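Shared kitchen opens in Zilthorpe after winter of work

By Usa Suksawat
March, 4:15 p.m.

The shared kitchen on the ground floor of the old Pringle building in Zilthorpe is open again. Residents of the building could use it from this month, after a renovation that took the whole winter and cost 2623 dollars more than was planned.

The kitchen belongs to the housing association Plula, which rents small apartments to students and to people who have recently moved to the town. Most of the apartments have only a sink and one hot plate. For this reason the common kitchen is important to the people who live there, and many of them complained when it was closed in November.

"I ate sandwiches for three months," said Lộc Hoàng, who lives on the second floor. "My neighbor let me use her oven on weekends, but you cannot ask for this every time."

The old kitchen had dark cabinets from the time when the building was an office. The doors did not close well, and the microwave stood on the counter, where it took the place that people needed for cutting and for plates. Evdokia Liapis, who made the plan for the new room, wanted the counter to be as free as possible. 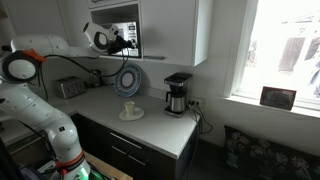
The microwave now has its own open place in the upper cabinets, and the white countertop goes around the corner in the shape of an L. The upper cabinets are also white, and the lower ones are black. The toaster stays on the counter, at the back, because residents said they use it every morning and do not want to take it out from a cabinet each time.

Not everybody is satisfied with the height of the microwave. Chrysoula Michailidis, who is 71 and has lived in the building since it became apartments, told this newspaper that she does not like to lift hot soup down from there. Liapis said she understands the problem — a second, smaller microwave may be placed on a low table by the window before summer.

The extra cost came mostly from the pipes behind the sink wall, which had to be replaced. Plula paid 2000 dollars of it from its repair fund. The rest will be taken from next year's budget, and the rents will not go up, the association said.

Residents can use the kitchen from six in the morning until eleven in the evening. A key can be collected at the office against a deposit, and those who still have a key to the old lock are asked to return it there.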